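Small Things on Big Tables
Speaker notes, Szekeres Hall, Jan 18, 2019

Opening (keep this part slow, people are still finding chairs)

Good evening, and thank you for coming out in the cold. I want to talk tonight about putting things down. I have been setting up tables for a living for longer than I care to say, first at the Cuvstead showroom and then on my own, and most of what I know comes down to what you set on a surface and how much space you leave beside it.

Ask for hands: who has a table at home that they can't see the top of? Wait for the laugh. Put my own hand up too.

The December table

Tell the story of the Grulta display. We had one long table and 34 pieces to put on it, and I was so proud of having fit them all in! Bowls inside bowls, candles in front of the bowls, a runner under everything. People walked by it all afternoon and hardly anyone stopped. Toward evening I got cross and took nearly everything off, and left a single glass dish near one end, and a woman came straight over and asked me the price of it. (If the room is friendly, add the part about the runner and the coffee. If not, go on.)

Dark tops and one bright thing

Move to color. A dark, matte top is the kindest surface I know for anything pink or clear or a bit frosted, and I'd like everyone to look at the screen for a good minute before I say any more about it. Black table, pink cylinder lying on its side, rounded at the ends, a little shine on it. Let them notice the lighter magenta low down on the right, and the soft gray shadow on the table. Mention the thin black wire stand toward the right as well, with its crossbar halfway up. It is only a few lines, so it gives you some height and the pink still gets all the attention.

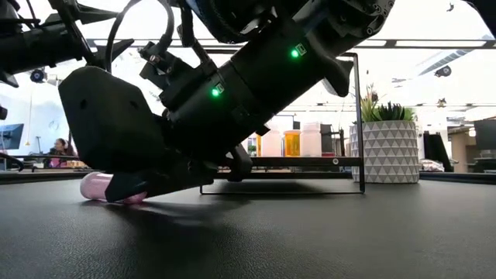
Lying down or standing up

This is the part I could go on about for an hour, so watch the clock. Anything round has to be told where to stay. Stood on end, a cylinder looks neat and a little stiff, and it gets knocked over by the first sleeve that comes past. On its side it looks easier and friendlier, but check the table is level before you walk away. I learned that one at Etinico, where I chased a very nice rolling pin down a very long aisle.

For anyone who wants to try it at home: clear the whole top, wipe it, and start with the one piece you like best. Put it a little away from the middle. Go make some tea. When you come back you'll know if it wants company.

Stands and racks

Bring out the two wire stands from my bag here and pass them along the front row. Thin ones are nearly always better on a dark top. Say that I don't mind if they come back bent, they were cheap.

Questions

Somebody will ask about white tables. Yes, they're lovely, but pale things get lost on them, so save them for your deep blues and greens. Somebody may also ask about children, and there I have no advice at all except a higher shelf.

Thank the hall for the heating, and remind everyone that the stands need to come back up to the front before coats.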